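Fomham Laptop Library: progress report to the Gevmont Fund, May

We are so pleased to be writing to you again, and with rather more to tell than last time! Your grant has now paid for 13 refurbished laptops, bought through Brustwood, and six of them are already out on loan to families in the village.

The Wednesday drop-in has settled into a happy rhythm — people bring their forms and their half-written letters, the kettle goes on, and we work through it all together. We have had 70 visits since the winter.

Setting the machines up takes longer than we had allowed, and each one gets a good going-over before it leaves us. 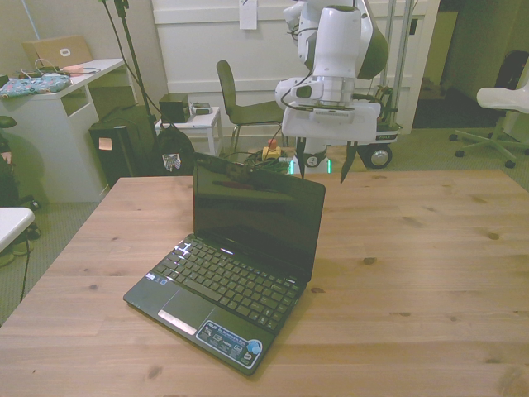
The remaining seven should be ready by the end of next month, once the new chargers have come. We would also like to move a little of the printing money across to carrying bags, if you are happy with that, and will send the figures separately.

With warm thanks from all of us at Fomham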